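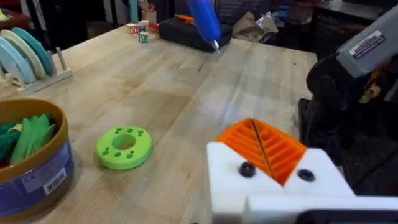
Talero finger set, ribbed orange pad.

I'm Halina Kurek and I buy for our bench, so let me talk money first! One pair of Talero fingers is $56, and a two-arm table needs two pairs.

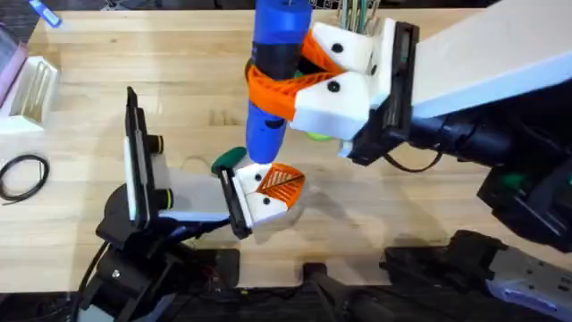 Plan on spare pads too - I order five at a time and keep them in a drawer. Shipping is free over $300.

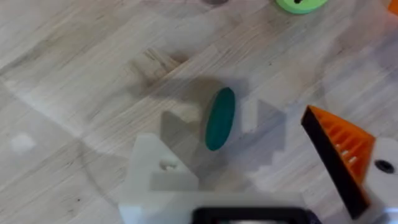

Orange ribs on the inner face, black strip outside.

The Firgate wrist mount is the big one at $400 per arm. 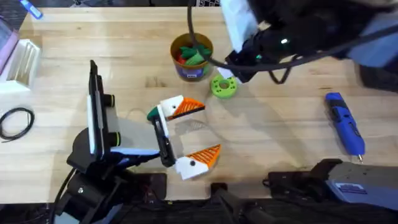 Budget for both arms at once if you can - my January order went in as one quote.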